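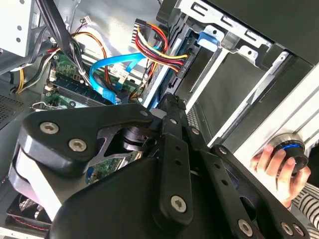

Rules for an arm working inside an open PC case?

Sylvie Kennedy
Hi all! We're writing the house rules for our bench, where the arm goes into old desktops with a person right next to it (cables, memory, drives, the usual). I've got "power cord out" and "wrist strap on" so far and then I got stuck. What do you make people follow? Does anyone cap the speed?

Pichit Ruangrit
We do! Slow mode any time a hand is near the case, and whoever is closest can call a stop, no arguing. Also tie back the loose SATA and power cables before you start. A gripper with open linkages will snag a loop of wire sooner or later, I've lost a connector that way. And write down your force limit, don't keep it in your head.

Norbert Zelenák
Just unplug it and be careful lol

Vlasta Ondrejka
Please do a proper risk assessment first, ISO 12100 is a good place to start. Ours took most of July. I'd add no dangling sleeves or jewelry, and check the gripper screws before each shift.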